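2025-10-31

Kettle's on, feet are up, and I'm writing this before I lose the will. I spent the whole day on the back room and I can report that it is not finished, but I can see where finished might be, and that's more than I could say in June.

The plan was simple enough. Empty the shelves, wipe everything down, decide about the surfaces, put it all back in some kind of order. I got the shelves emptied by mid-morning and then lost a good hour to a shoebox of old receipts (why do I keep them? there was one for 2389 from the year of the boiler, and I felt ill all over again just looking at it). Then I found the jar of buttons, and you can guess how that went. I sat on the floor and sorted them by color like a little kid. Lovely, though. No regrets.

After lunch I got serious. The Alteck shelving came apart easier than it went together, apart from two bolts that had decided to stay put forever. A bit of oil and some language and they gave in. I stacked the boards in the hall, where I have since walked into them twice.

And then the color question, which I've been dodging for weeks. I had it down to Urna, which is a sort of warm oatmeal, and Zatow, which is the same thing with more gray in it, and I swear they look identical until you've lived with them for a day. I've been going back and forth like it's a marriage proposal. What I really want is a plain, quiet, beigey gray with a bit of grain to it, something that can go pinkish in one light and cooler in another and doesn't shout at me while I'm trying to thread a needle. 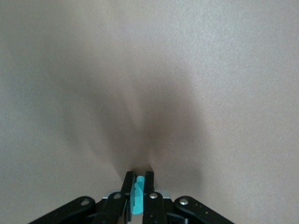 Bouazza

I do love that speckle. It's so fine you could miss it, and the soft gray shadow just melts into it with no hard edge anywhere. Up toward the right it's a touch cooler and brighter, and over on the left it's got that pinky warmth I keep going on about. And then the little bit of teal blue against it! Such a small thing, foam or plastic or whatever it is, all crumpled at the front, and it sings. I'd never have put teal with beige on purpose. Now I want teal everything: teal thread boxes, teal drawer knobs, maybe a teal cushion for the bad chair.

So it's Urna, I think. Warmer. I'll sleep on it and probably wake up a Zatow person, but tonight it's Urna.

The rest of the evening was putting things back, which always takes longer than taking them out. Fabric is folded and in the low drawers. Pins are in the tin. I started on the bead box, which must have 1000 beads in it, all mixed, and closed the lid again very gently and slid it to the back. Some other rainy day.

Still to do: sweep properly under the window, find the missing shelf pegs, wash the curtains, ring about the paint. Oh, and move those boards before I break a toe.

I forgot all about the trick-or-treaters until the bell went, so the first batch got the good chocolate I'd been hiding from myself. Fair enough, they had excellent hats. Going to drink this tea now and have an early night.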